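Fivwood Tenant Services
@FivwoodTenants
Move-out season is the busiest part of our year. In July our offices processed 511 end-of-tenancy requests. This thread sets out what departing tenants are asked to do, and by when. Please read it to the end before writing to us.

1/ NOTICE
Notice must be given in writing. The form is on the tenant portal under "Ending your tenancy." A phone call, a conversation with building staff or a text message does not count as notice. If two people signed the lease, both must sign the form.

2/ Notice is counted from the day we receive the form, and the receipt you get by email shows that day. Keep the receipt. If you have not received one by noon on the next working day, write to the Liltard office and include your unit number in the subject line.

3/ FORWARDING ADDRESS
Deposits are returned by mail unless you have set up bank details in the portal. Last year 300 deposit letters came back to us undelivered. Most had been sent to the unit the tenant had just left.

4/ CLEANING
The standard is the condition recorded in your move-in report, allowing for ordinary wear. Floors should be swept and mopped, walls wiped where marked, and glass doors and windows cleaned on the inside. Outside panes above the ground floor are the responsibility of the building.
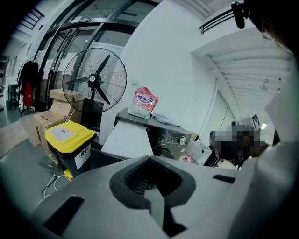 Reply from Gil: The move-in report for my unit was never sent to me. What am I being compared against? I asked the desk twice in the spring and was told it was "in the system."

Fivwood Tenant Services
@FivwoodTenants
Thank you for raising this. Every tenant is entitled to a copy of the report. It can be downloaded from the portal under "Documents - Inspections." If the folder is empty, write to us before your final inspection and we will send the copy held on file. Where we hold no report, no cleaning charge is made.

5/ We have asked the front desks to stop directing tenants to "the system" without further help. Desk staff can print the report on request, free of charge, between 9 a.m. and 4 p.m.

6/ NAIL HOLES AND PAINT
Small nail holes are ordinary wear. Please do not fill them yourself. Filler in the wrong shade takes longer to put right than the hole did. Walls painted by the tenant must be returned to the original color unless written permission says otherwise.

7/ FURNITURE AND TRASH
Nothing may be left in hallways, stairwells or parking areas. Bulky items can be collected from the loading area by appointment. Each household may book one free collection. Appointments during the last week of the month fill early, and we cannot add extra ones.

8/ Items left inside the unit after keys are returned are treated as abandoned and removed at the tenant's cost. Labels such as "for the next tenant" do not change this. If the incoming tenant has agreed to take something, both parties should complete the handover form in advance.

9/ APPLIANCES
Appliances supplied with the unit stay with the unit. Please empty them, wipe the seals and drawers, and leave doors slightly open. Washing machines should be run once on an empty cycle. Appliances you bought yourself must go with you - including those you bought to replace one of ours, unless we agreed to the exchange in writing.
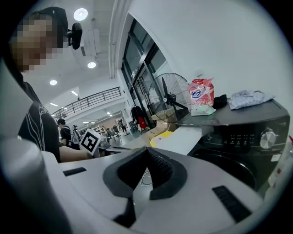

10/ KEYS
Return every key, fob and mailbox key issued to you, and any copies you had made. Keys may be handed in at the desk or placed in the drop box in the envelope provided. Write your unit number on the envelope, and do not write your name. Rent continues to run until the keys are received.

11/ FINAL INSPECTION
You may attend. We encourage it. An inspection usually takes under an hour, and many questions are settled while both sides are standing in the same room. Appointments are offered from 8 a.m. If you cannot attend, you may name another adult in writing.

12/ DEDUCTIONS
Any deduction is listed line by line, with the cost and the reason. You may dispute a single line without disputing the whole statement. Disputes go first to the Liltard office and then, if unresolved, to the independent review service named in your lease.

13/ UTILITIES
Accounts in your own name must be closed by you. Please take meter readings on the day you leave and send us a copy. Tenants in the Zomard building have heat and hot water included and need only close their electricity account.

14/ PARKING
Permits end on the same day as the tenancy. Vehicles left in a marked space after that date may be towed. Guest passes should be returned with the keys.

15/ A printed version of this guidance is available at every front desk, in standard and large type. The checklist on the back page has been revised, and copies marked "Spring" should be thrown away.

16/ Replies to this thread are read on working days. Please do not post your unit number or phone number in public. For anything concerning your own account, use the message form in the portal.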